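# Parish Building and Sanctuary Walk-Through

Completed by: Remedios Moya
Walked with: Obinna Afolabi (sacristy and choir loft only)
Date: Aug 25, 2020

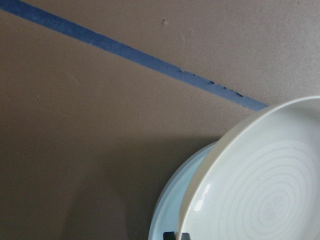
## 1. Entrances and narthex

- [x] Main doors open fully and latch back. **OK.**
- [x] Side door (parking lot) opens from inside without a key. **OK.** Sticks at the bottom in damp weather. Plane it when the door is next off its hinges.
- [ ] Ramp handrail tight. **Needs work.** The second bracket from the top turns by hand. The wall plug has gone, so a longer screw alone won't hold it.
- [x] Floor mats flat, no curled corners. **OK.**
- [x] Holy water fonts empty and dry. **OK.** To stay empty until the pastor says otherwise.
- [ ] Literature rack fixed to wall. **Needs work.** Top fixing missing. Catechism leaflets and the RCIA booklets were removed so the rack is lighter for now. They are in the parish office.

## 2. Nave

- [x] Pews sound, no loose kneelers. **OK** except as below.
- [ ] Kneeler, fourth pew, St. Joseph side. **Needs work.** Hinge pin is working out. Tied up with cord. Please don't untie it to be helpful.
- [x] Closed pews roped off, every other row. **OK.**
- [x] Center aisle clear, full width. **OK.**
- [x] Hymnals and missalettes removed from pews. **OK.** Boxed in the lower hall closet.
- [x] Ceiling fans steady at all speeds. **OK.** Ran each one for 20 minutes.
- [ ] Emergency lights, 30-second button test. **Fail, one unit.** The light over the confessional went out after a few seconds. Model on the label is Helus 3070. Battery to be ordered.

Comment: Encarnación Rivas asked whether the roped pews could be opened for funerals when one family sits together. I have no objection on safety grounds as long as the aisle stays clear, but it isn't mine to decide. Passed to the pastor.

## 3. Sanctuary

- [x] Altar steps, edges and carpet. **OK.** Carpet nosing on the bottom step was glued down in the spring and has held.
- [x] Altar candles in followers, wicks trimmed. **OK.**
- [x] Sanctuary lamp chain and bracket. **OK.** Pulled on it firmly.
- [ ] Paschal candle stand. **Needs work.** Rocks on the tile beside the font. Move it back a foot so that it sits on one tile, or shim it.
- [x] Ambo light and cable. **OK.** Cable runs under the cover strip.
- [x] Tabernacle key kept in its proper place. **OK.** I am not writing the place down here.

## 4. Sacristy

- [x] Charcoal and incense stored away from vestments. **OK.**
- [x] Thurible stand steady, ash can metal with lid. **OK.** Ash can was half full – emptied.
- [ ] Fire extinguisher in date. **Fail.** Tag number 807. The gauge reads in the green but the annual tag has run out. Sibiya has been called and will come in September.
- [x] Sacrarium drain running freely. **OK.**
- [x] Sink, hot water and soap. **OK.** Obinna says the hot water takes a long time on weekday mornings. It always has.
- [x] Extension cords. **OK.** Two old cords cut up and thrown away. One new Skimano cord kept on the hook for the vacuum only.
- [x] Vestment closet, no heater or lamp inside. **OK.**

Comment: Matches were in three different drawers. They are now all in the tin on the upper shelf. Altar servers should ask the sacristan for them.

## 5. Choir loft and stairs

- [x] Stair treads and rail. **OK.**
- [ ] Stair light switch. **Needs work.** The bottom switch works and the top one doesn't. Anyone coming down last is in the dark. Electrician needed.
- [x] Loft rail height and fixings. **OK.** Nothing to be stood on the ledge, including music and phones.
- [x] Posted limit for the loft, 40 persons. **OK.** Sign is readable. The present limit for singers is far lower and is on the choir's own notice.
- [x] Organ blower closet clear. **OK.** Last year's Advent wreath frame was leaning on the motor housing. Moved to the lower hall.

## 6. Lower hall and religious education rooms

- [x] Both exits unlocked during use. **OK.**
- [x] Exit signs lit. **OK.**
- [x] Door windows uncovered in all classrooms. **OK.** A poster of the Beatitudes was over the glass in Room 2. Estíbaliz Campos has rehung it on the side wall.
- [ ] First aid kit stocked. **Needs work.** No gloves and no medium bandages. Fellari refill pack ordered.
- [x] Folding chairs stacked on carts, carts braked. **OK.**
- [ ] Water stain, ceiling of Room 3. **Watch.** Pencil line drawn round it so we can tell if it grows. Check after the next heavy rain.

## 7. Items carried over from the last walk-through

| Item | Status |
|---|---|
| Loose slate over the side door | Done |
| Confessional door closer | Done |
| Bell rope worn at the guide | Open – Trinidad Requena has the quote |
| Cracked pane, St. Anne window | Open, protective glazing is intact |
| Key list out of date | Open, three keys still not signed for |

The bell is not to be rung by rope until the new one is in. The Angelus can still be rung from the switch in the sacristy.

## 8. To do first

1. Extinguisher in sacristy
2. Emergency light over confessional
3. Ramp handrail
4. Stair light switch
5. Kneeler hinge, fourth pew

Copies to the pastor and the parish office. Write any corrections on the office copy and initial them.

R. Moya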